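4 Nov 2019

Press cell, planner side. Continuing from the last entry, where the right arm kept getting refused on moves that looked fine by eye.

State at the start: Cluvau world loads clean, both arms home, Dustar connects to both controllers. Biro is running the handover schedule with the press held open the whole time. Press motion is disabled in the world file until the planning is sorted out. Running the same batch as before, 60 queries, all for the right arm, from home to poses over the press bed and back. Left arm parked. Seed fixed at 189 so runs can be compared.

First run on the old build: 11 queries refused. All of them reported "start state in collision", which makes no sense for the ones that begin at home. Home is well clear of everything. I moved the arm to home by hand through the joint sliders, asked for a collision report, and got an empty list. Then I asked Dustar for a plan from the same joint values and it refused. So the checker and the planner did not agree about the world.

Things I ruled out before finding it:

Joint order. The two arms have the same joint names with different prefixes, and we have been bitten by this before (see the May pages). Printed the full joint vector on both sides of the call. Same order, same values down to the last digit printed.

Padding. The planner pads the arm links and the checker does not, so a small gap could pass one and fail the other. Set padding to zero in both. Same refusals.

Self-collision between gripper and wrist. The gripper assembly is bulky and its mesh is a convex hull per part, so it could touch the wrist hull in some poses. Turned off that pair. Same refusals. Turned it back on.

Left arm state. This was the one. Dustar keeps its own copy of the world and updates the other arm's joints only when a message arrives from Biro. Biro only sends a message when the left arm changes schedule step. If the left arm is parked and stays parked, nothing is ever sent, and Dustar plans against whatever it last had. After a restart that is all zeros. All zeros for the left arm is straight out sideways, through the press column and over the bed. The right arm at home does not touch it directly, but the left arm is then inside the press, and Dustar reports that as "start state in collision" without saying which arm. The queries that passed were the ones sent after I had jogged the left arm for some other reason and it had published once.

So the message was true and useless. The state was in collision. It was not my arm.

Changes made:

Biro now publishes the full joint state of both arms on a timer as well as on step changes. Left the step-change message in, other code listens to it.

Dustar refuses to plan if its copy of either arm is older than a limit, and says so in plain text: "left arm state stale". I would rather have a refusal I can read than a plan against a wrong world. The limit is a parameter, currently set loose. Tighten it later.

Collision error now prints the pair of link names. This should have been there from the start. It took a few lines.

Zeros are no longer accepted as an initial state. The copy starts as unknown and unknown counts as stale.

Reran the batch with the same seed. No refusals. Restarted everything from cold, no jogging, reran. No refusals.

Side effects to watch. The timer adds traffic. State age at the moment the planner reads it is up to 28 ms in the log, which is fine while the left arm is parked and probably fine while it moves slowly. It will matter once both arms are moving over the bed in the same window. The proper fix is to plan against the other arm's committed trajectory and not its last known pose. That is on the list and not for now.

Press model. While I had the link names printing I looked at which pairs came up most often in the near-miss log. Nearly all of them are the right forearm or the gripper against the press frame. The Kaczmarczyk geometry we imported is a single mesh for the whole frame, and the collision version was generated automatically. I displayed the collision mesh on top of the visual one and it had filled in a good part of the opening between the uprights. Not all of it, but enough that the gripper could not get as far back as it should. The planner was finding long ways around something that does not exist.

Split it up by hand: one box per upright, one for the upper panel, one for the lower panel, one for the platform, a capsule for the rod at the back. Bolts left out of collision entirely. They stay in the visual mesh. Checked the boxes against the visual mesh from the front, side and top. The lower panel box is a little thicker than it needs to be on the front side and I left it like that, since that panel is what the forearm would hit first on a bad retreat.

Planning got quicker as well, as expected with boxes in place of a mesh. I did not record times properly, so no number. Do that next time with the logging off, because the new pair printing slows down the failing cases and would make the comparison unfair.

Retreat direction. Old code lifts straight up from the bed before moving out. With the corrected frame this is now the worst choice for anything toward the rear, as the arm goes up into the space below the panel and then has to come back down to get out. Changed the retreat to a short pull toward the front and then up. The direction is given in the press frame and not the arm base frame, so it survives if someone moves the base. Tried it on all the rear poses. All planned. On a couple of them the elbow swings further than I like, toward the shelf side, and the path is longer than the old one. Shortcut smoothing takes most of that out. Left the smoothing on for retreat only.

The elbow swing is the redundancy thing again. IK returns several solutions and Dustar takes the first one that is free of collision. It ought to take the one nearest to the current joints. Wrote a small scoring function: weighted joint distance, base joint weighted most, wrist least. It sorts the candidates before the collision check. Tested on the rear poses only. Elbow stays on one side throughout. Have not tested on poses near the front corners, where the arm has to reach across more of the bed.

Loose objects. The cubes on the table were in the visual world and missing from Dustar's copy. The world export skips anything flagged as movable. For picking that was the right idea at one point, as the perception node was supposed to add them back. The perception node is not running in this setup, so nobody adds them. Added a switch to the export: include movable objects at their initial pose. Default off, on for this batch. When perception comes back it has to go off again or there will be doubles, one from the export and one from the detector, slightly apart. Wrote that as a comment next to the switch.

Still open:

Stale limit is too loose, see above.

Biro timer and step message can arrive out of order. The receiver should compare stamps and drop the older one. Currently it takes whatever came last.

Gripper collision hulls are generous around the upright cylinder. Same treatment as the press: one cylinder, some boxes, done by hand.

Test the scoring function on front corner poses.

Left arm: run the same batch mirrored. I have assumed that anything fixed for the right is fixed for the left, and the base mounts are different, so check.

Press motion back on in the world file, but only after the left arm batch passes.

Branch is pushed, not merged. Config changes are in the cell folder and the old frame mesh is kept next to the new boxes, renamed so the loader does not pick it up. If you pull this, rebuild Biro too. The message definition changed and an old Biro will run without complaint and send nothing useful.

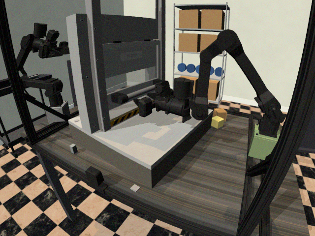
Rear pose check in Cluvau, new collision boxes loaded, visual meshes only on display. What I want from these checks is a quick read on where the gripper sits relative to the uprights before trusting the numbers. With the right arm reaching in over the platform like that, the gripper covers part of the rod, so this view is no good for judging rear clearance and I will add a second viewpoint from the other side. The black and yellow strip is useful as a reference, it runs from the foot of the rail toward the middle of the platform and gives a line to compare the fingertip against. The yellow cube and the orange-brown one behind it are the pair to look for when checking that the export switch worked: if they are on the table in Cluvau and missing from Dustar's object list, the switch is off. Next session starts with the mirrored batch.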